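Residency diary, February, morning

The office at Manau House opened at the usual hour. The heating in the east corridor has been restored, and the reading room may be used again until six. A notice to that effect was placed at the front desk.

The larger part of the morning was given to the catalog of the Besden letters. The collection holds more than 300 items, of which 233 have now been entered. The remainder consists mainly of household accounts and seed orders, many without a year. It was decided to file these by handwriting for the present and to leave the dating until the spring.

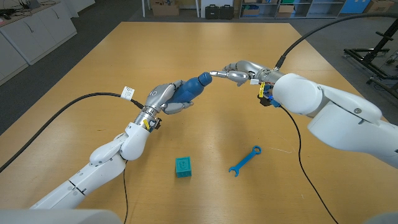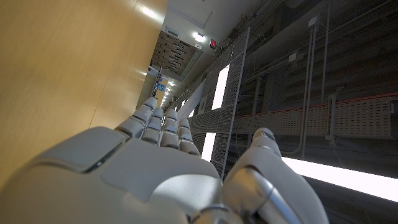
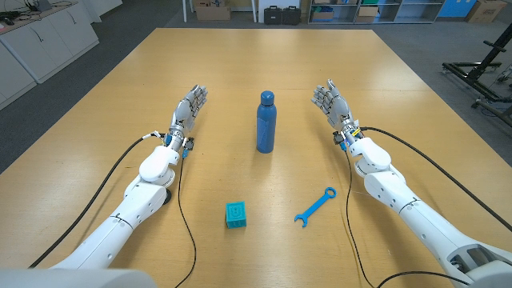
The Tarnodus bindery returned its estimate for the ledgers. The price covers 40 volumes in plain cloth – leather was quoted separately and has been declined. Two of the ledgers will need new spines before they can travel.

A request was received from the Qudah Library for the loan of the orchard maps. The reply will ask for their humidity readings and for a longer notice period than the one proposed.

Rain after three. The gutter above the map store held. Boxes 12 to 15 remain on the upper shelf.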